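### 4.2 Identifying the boards before flashing

We had hoped, when we ordered the units in November, that a single bootloader image would serve for all of them, and we would like to spend a little time on why it did not, as we think other groups on a modest budget will run into much the same thing. The boxes came to us in one shipment, all sold under the name Kindum, all with the same case and the same folded paper manual, and it was only when we opened the first few that we noticed two different board markings under the heat spreader. One group is marked "Clolum" near the power connector. The other has no maker's name at all, only a revision letter beside the serial header.

The boot messages were more helpful than the markings. Both boards report the same kernel version string, but the memory setup lines that come before it are quite different, and the unmarked board starts its memory at a noticeably slower clock. We are grateful to Lorcan Heffernan, who patiently soldered leads to the serial pads of 5 units so that we could capture these early lines, which are gone long before the network comes up. Readers who want to do the same should know that the transmit and receive pads are swapped between the two boards, and that the labels on the unmarked one are wrong (we lost most of an afternoon to this!).

Once we knew which board we had, the rest went along fairly smoothly. Recovery mode is entered by holding the small recessed button while power is applied, and the button may be let go as soon as the host lists a new USB device. We then write the loader to memory, start it, and let it copy the full image to flash. Our flashing tool, Clekunow, reads the memory setup values from a short text file, so supporting the second board meant adding one more file and teaching the tool to choose between them. It does so by trying the slower values first. These work on both boards – a little wasteful on the faster one, but safe – and the tool then reads back an identification register and switches over if it can.

To see how far we could trust this, we ran 2,000 automated power cycles, shared between one unit of each kind, with the image we call Murín. Figure 2 closes this section, and the complete boot logs are kept with the source code. The faster board came up every time. The slower board stopped before reaching the kernel in a small number of cycles, always at the same point, and adding a short delay after the voltage regulator is set made the fault go away in a repeat of the full run. We suspect the regulator needs longer to settle than its data sheet suggests, though we have not put a scope on it and would be very glad to hear from anyone who has. Both memory files, along with the delay, are included in the current release of the tool.
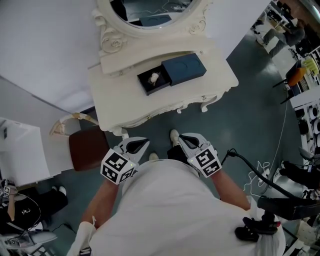
**Figure 2.** Two hand-held grippers with marker cubes, in use at a white vanity table.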